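Runaway rover (sort of), and why my knees hurt

So we had a stop failure today. I'm going to write it all down while it's fresh, and also while I'm too wound up to sleep. It's past ten at night and I've eaten cereal for dinner, standing up.

The short version is that I pressed the stop button on the remote, the rover kept going for 11 seconds, and for those 11 seconds I was the most useless person in the county. It was fine. No one was in front of it and it didn't hit anything harder than grass. But I keep running it back in my head, my thumb on that big red button and the thing just trundling along like I'd wished it good morning.

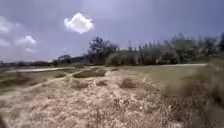

Rajitha Roy
Filed under: Rover diary, Zodside, November

We've been out at Zodside most of this month, and I like it a lot. You get the gravel straight with the grandstand, and you get all the rough stuff too, dry grass and little dirt paths and clumps of dead brush that the rover has to decide about. Is it a bush you can roll over or a bush you can't? The rover (we call it Rampersad, don't ask, it was on the crate) is bad at that question and I'm not much better.

Today's plan was boring on purpose. Drive the rough part in the morning, drive the gravel in the afternoon, 400 meters out and 400 back, change nothing in the settings, bring home clean logs. Reshma had the laptop and I had the remote and the walking. I had on the wrong boots. Battery said 100 at the start, radio link was good, stop button tested by the cart before we went, twice, wheels dead both times. I want that on record! We did test it.

The rough part went okay. It got fussy at one of the brown clumps and sat there thinking, then picked a way past and carried on. Tall dry grass is a pain for it. The stalks wave around and the obstacle layer lights up like a Christmas tree, so it creeps and stops and creeps again. I'd complained to Reshma only last week that it was too timid in there. I take it back, I'd like more timid please.

Anyway, it was on the dirt path with the high grass coming up on the right, and it drifted. Not a lot. The path bends a bit and it took the bend late, and the right-hand wheels were starting to climb into the grass. Nothing dangerous, the kind of thing I'd stop it for without a second thought. So I pressed stop. And it kept climbing. 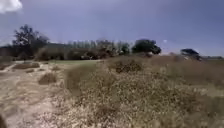
The 11 seconds

What did I do? First I pressed the button again, harder, which is the oldest and dumbest move there is. Then I yelled at Reshma, who was already hitting stop on the laptop, and that didn't work either. Then I ran. We have a rule about not running at the robot and I wrote half of that rule, and I ran at it anyway, caught my foot in something and went down on both knees. By the time I was up, it had stopped by itself, nose in the grass, brakes on, very calm.

I walked the last bit (from behind, like you're supposed to) and hit the switch on the back plate. Then I sat down next to it for a while. Reshma came over with the water and we both said some words I won't put in here.

It's not a fast machine. At the crawl speed we use in grass you could outpace it with a stroller. But the speed limit on the gravel is a whole lot higher, and all through lunch I was doing that sum in my head, 11 seconds at gravel speed, and not enjoying the answer.

Lunch, with logs

We ate in the van with the laptop on the dashboard. Line 1354 is where it goes wrong. Up to there you get the remote's heartbeat coming in, tick tick tick, all with fresh time stamps. At 1354 the time stamp stops changing. The heartbeats keep arriving, same rate, nice and regular, but every one is the same message over and over. The relay box we put out to stretch the radio range had hung, and it was politely repeating the last thing it heard. The last thing it heard was "all good, keep going."

And our code on the rover only asked whether a heartbeat had come in. It never asked whether the heartbeat was new. I know who wrote that check. She has gravel in her knees.

Both of our stops, remote and laptop, go through the same relay. I'd been counting those as two stops for months. It's one stop with two buttons on it! The thing that finally ended it was the relay's own reboot timer: it restarted, the stream went quiet, the rover noticed the quiet and parked itself just as it should. If the timer had been set to a minute we'd have had a minute.

I called Betedport from the van (they make the relay) and got a very nice man who said he'd pass it up the line. Fair enough. Even so, a relay can hang, any box can hang, and it was our job to notice.

The gravel, on a leash

I thought we should pack up. Reshma thought so too, for all of five minutes, and then we talked each other into a different afternoon: relay switched off and put in the van, crawl speed only, me walking behind within reach of the back switch the whole way, and a stop test every few minutes from the remote, direct link.

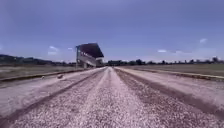

The straight at Zodside, grandstand over on the left.

It stopped every time. I must have gotten more smug with each one, and then I'd remember the morning and get un-smug. The loose gravel is its own problem, by the way. There's a raised ridge down the middle and the rover doesn't love straddling it, so it kept wanting to slide off to one side and follow a rut. With the stop working I could laugh at that. The heading correction needs another look, but that's a normal problem, the kind you put on a list and get to after coffee.

We went on down to where the big tree throws its shade over the left side of the gravel. I'd been wondering if the cameras would take the shadow edge for a drop or a wall, like they did with the old software. It slowed a touch going in, then went on. One good thing in a lousy day, so I'm writing it down – shadow edge, no false stop, good rover.

I've sent a note to the others at Grurkeo saying the relay is off limits until this is sorted, and that anybody with the same heartbeat check should look at it tonight, not next week. It took me four tries to write it without sounding either panicked or breezy. I read the last try out to Reshma over the phone before I hit send.
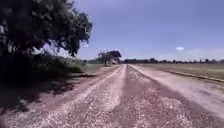 Reshma Sibiya: Good, send it, but put the fix in the first line or they'll skim. Each heartbeat gets a counter, the rover refuses any number it's already seen, and if the counter stands still for half a second the brakes go on. And I want a second stop on its own radio, on its own band, wired right to the motor power. I don't care if it's ugly. And no more testing stop by the cart and calling it tested. We test it at the far end, through whatever's in the middle.

She's right about the far end, and it's the part that stings. We did our two neat little tests this morning standing next to the thing, when the relay wasn't doing any of the work. Of course they passed.

So the first line now has the fix in it, and I've added the far-end test to the sheet in capital letters. I looked up the prices of stand-alone stop radios and closed the tab again, I'll do that tomorrow when I'm less likely to buy three. Tomorrow I'm also going to hang the relay on purpose, on the bench with the wheels up off the table, and watch what the rover does with the old code and then with the new. I'd like to see it misbehave once more when it can't go anywhere.

Knees: one scraped, one purple. Boots: in the trash. I still need to wash out the grass seed from everything I own, and I forgot to put the rover's battery on charge, so now I have to go back down to the garage in my socks.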